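Prodier Bench Cell for Board and Processor Work
Ollivent - Refurbishing Equipment - Bench Cells

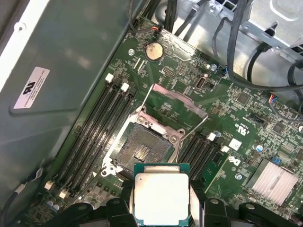
What the Prodier is for

If you run a refurbishing bench, you already know which job gets handed around at the end of a shift. It's seating processors. The board is still in the case, there are cables looping over everything, and the socket is a field of tiny pins that will not forgive a chip that comes down at an angle. Good people can do it all day long, and plenty of them do, but their shoulders and eyes pay for it, and by four in the afternoon even the steadiest hand on the floor would rather be doing something else.

The Prodier is a single-arm bench cell we built for that job and the handful of jobs that sit right next to it. It holds the processor flat by its two edges, brings it in over the open socket, and lowers it straight down. It works inside the case, with the motherboard still screwed in place, so your team doesn't have to strip a machine to bare board first (which, as anyone who has done a few hundred of them will tell you, is where most of the screws go missing).

What stays with your people

We get asked about this on nearly every visit, and we're glad when it comes up early. One person runs the cell, and in most shops that person looks after two cells once they've settled in. They open the case, tie back whatever cables need tying back, lift the lever and the load plate, and look at the pins under the magnifier. The cell won't start a placement until the operator has pressed the green key to say the socket has been looked at. We've been asked to make that step optional and so far we've said no. A bent pin is much easier for a person to catch than for the cell, and we'd like it to stay a person's call.

Closing the load plate is also done by hand. So is thermal paste, unless you order the dispensing head.

What changes is the part in the middle. At our pilot customer, a repair shop in Evstead, the bench crew used to rotate off processor work every hour because of neck and wrist strain. They still rotate, but now it's between the cell, intake testing and final inspection, and the inspection desk has gotten a good deal more attention than it used to. Two of the longest-serving technicians there now write the placement routines for new board layouts. They weren't programmers before, and they'd be the first to say they aren't programmers now - the teaching software is mostly a matter of guiding the arm by hand and saving points along the way.

It's fair to mention what they didn't like. The first few weeks were slow, slower than working by hand, and the chime at the end of each cycle drove everyone up the wall. You can now turn the chime off, or swap it for a light.

Working in crowded cases

Older desktops and workstations were never laid out with a robot in mind. There may be banks of memory slots on both sides of the socket, a drive cage leaning in from one corner, and a bundle of cables coming down right where you'd like to put your hand. The housings on the Prodier's gripper are rounded for this reason, and a small camera rides at the wrist so the operator can watch the chip and the socket together on the bench screen. If the arm meets resistance on the way down it stops, backs up a little, and waits for someone to come and look. It won't try again by itself.

Memory modules should be out before you begin. The cell can manage with some of them in, depending on the board, but the approach is tighter and we don't recommend it for new operators.

In the box

Bench cell with arm, wrist camera and stand
4 pairs of gripper finger pads
Operator screen with green confirm key
Case cradle, adjustable
Grounding strap and bench mat
Printed setup guide and a laminated daily checklist

Specifications

Reach: 75 cm
Routines stored: 106
Weight with stand: around 13 kg, without the cradle
Mounting: clamp or bolt-down
Dispensing head: optional, fitted at our workshop or yours

Training and setup

A trainer from Ollivent comes out with every first cell and stays until your operators are comfortable, and we ask that the people who will use it every day are the ones in the room. Supervisors are very welcome too, but it goes better when the bench crew gets the first turn at the arm. Please set aside a few of your own scrap boards for practice.

If you already use the Ackah parts tray, it sits beside the cradle without an adapter. Owners of the earlier Ackah tray with the raised lip will need the low bracket, and we'll send one along at no charge if you mention it when you order.

Replacement finger pads are sold in pairs. Lead time for a complete cell is listed at checkout, and orders placed in April usually ship a little later because of our yearly workshop move-around.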